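Two pressings of the same Brelska LP, different running times on side two

Posted in: Collecting and Discography

yaw_lamptey

I have two copies of the second Brelska album on the Olix label. The sleeves are identical down to the catalog number. Side two of the first copy plays 20 seconds longer than side two of the other. I timed both from needle drop to the start of the run-out groove, same turntable, speed checked with a strobe disc before each play.

The extra time is all in the last track, the long instrumental with the organ. On copy A the organ holds its chord and fades slowly, and a tambourine comes back in near the end. On copy B the fade starts earlier and is finished before the tambourine returns. Nothing else on the side differs as far as I can hear.

Copy A has a hand-scratched matrix number ending in -1. Copy B is machine stamped and ends in -3. Both labels print the same time for the track, and that time matches neither copy.

Is there a documented reason for this, and which one is the earlier cut? I would also like to know which version was used for the CD.

Drurketti

The -1 is the earlier lacquer. The suffix on Olix sides is the cut number, so a -3 means that side was cut at least twice more. Whether a -2 was ever pressed I can't tell you. I have never had one in hand and I would not list it without seeing the dead wax.

The short fade was most likely done at the cutting stage. Side two of that album is long and the level on the first lacquer is low. If the engineer was asked for a louder side, the quick fix was to trim the ending and open up the groove spacing. Compare the width of the run-out area on your two copies. If the grooves on B are spaced wider but the run-out starts at nearly the same point, that supports it. Also compare playback level on the first track of the side, with the volume control left alone between plays. 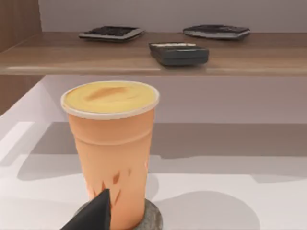 Printed times on the labels mean very little for this company. They were typed up from the tape box before cutting, and the tape box time often included leader or a count-in. I have singles on the same label that are off by more than your 20 seconds. Do not use them to date a pressing.

As for quantity, the figure usually repeated among collectors is 400 copies for the first run. I have not seen paperwork for it. The -1 does turn up less often than the -3, and it tends to be noisier, partly from the low cutting level and partly from the vinyl they were using.

If you want to do this properly, record both sides flat at the same gain, line up the start of the last track and look at the two envelopes. A fade made at the cutting desk will follow the same performance exactly up to the point where the level starts to drop. If the two drift apart before that, you have different tape copies or a different mix, and that would be worth a separate post.

gatefold_bin7

cd has the short one i think. mine ends pretty quick anyway and i dont remember any tambourine. the 7 inch is a different edit again, no organ intro

Baldursdóttir

The CD does have the short fade, but it was not taken from the -3 lacquer. It comes from a tape copy, and it runs slightly slow against both of my LPs. The booklet credits the transfer and gives no source beyond "original tapes."

One correction to the post above: the organ intro is on the single. It is reduced to 5 seconds and then goes straight into the guitar figure. The single mix also puts the bass in the center, where the album has it hard left.

For a discography entry I would list the two LPs as separate variants of the same catalog number, with the full matrix for both sides. Side one is -1 on every copy I have checked, including the ones with -3 on side two. Please add yours if they differ.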